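Progress report to the Vostell Fund
Grant: Labelling claims and the small cosmetics maker
Prepared by Eftychia Tzanetos, project lead
Oct 22, 2024

Where we are

When we last wrote to you, in May, we promised that the guidance on "free from" claims would be finished by the end of summer. It is finished. Summer had finished first, but we are within the extension you kindly gave us, and the lawyers have stopped sending the draft back with new comments in green.

The grant pays for three pieces of work: a plain guide to what small makers of soaps, creams and balms may say on a label, a helpline for those who would like to ask before they print, and a short paper on how the rules are being applied by local inspectors. The guide is done, the helpline is open, and the paper is late.

The guide

Uriel Daza wrote the first version, which ran to 38 pages and was accurate in every respect. Our test readers, most of whom make lip balm in premises the size of a garage, reached page six. The second version is much shorter and puts the question people ask most often at the front: can I write "preservative free" if the jar contains something that happens to preserve it? (The answer is still no, however lovely the rosemary extract.)

We printed 2,000 copies and have sent out 1,000, mostly through the trade group at Grirnovwood and two suppliers of empty jars, who slip one into each parcel. The rest are in our corridor. A version for reading online went up a fortnight later, after a disagreement about the colour of the headings that I will not go into.

Ourania Margaritis has asked us to make the section on "natural" longer. Three other members of the advisory group have asked us to make it shorter. It has stayed as it was.

The helpline

The helpline has taken 400 enquiries since it opened. The commonest concern claims about animal testing, where makers are often surprised to learn that boasting of doing what the law already requires of everyone can itself be a problem. The next commonest is how small the type may be. Callers are seldom pleased with either answer, but they do ring back with other questions, which we take as a compliment.

Grigoris Xenos answers most of the calls and keeps a log with names removed. It has been more useful than the survey we had budgeted for, so we have dropped the survey and would like to move the money to printing, if you agree. A revised budget is attached to the covering letter.

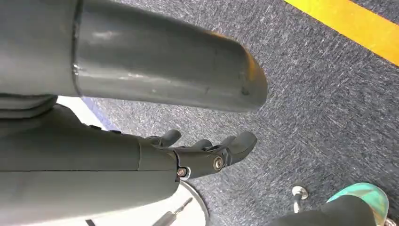
The inspectors' paper

We set out to compare how five local authorities deal with the same label. We wrote to all five. Two replied in full, one replied to say that it would reply, and one sent us a leaflet on food hygiene. The fifth, Gotent, invited Leonidas Nikolaidis in for a morning and was so open about its methods that he came away with enough notes for a paper on Gotent alone.

What we have so far suggests that much depends on who picks up the jar. One office treated "dermatologist approved" as a claim needing evidence on file; another regarded it as decoration. We would be wary of saying more on the strength of three authorities. Leonidas is chasing the other two, and we propose to publish with whatever we hold when your extension runs out.

Money and staffing

Spending is within budget apart from postage, where we guessed low and the jar suppliers turned out to be further apart than they looked on the map. Legal review came in slightly under, as the firm of Theodorakopoulos did not charge for its last round of comments - possibly out of embarrassment at the number of earlier rounds.

Uriel moves to two days a week from next month. Grigoris will take over changes to the guide.

What we need from you

A yes or no on moving the survey money to printing. Also a decision on whether your logo goes on the front of the second printing or the back. We have now been given both answers, by two people in your office, in the same afternoon.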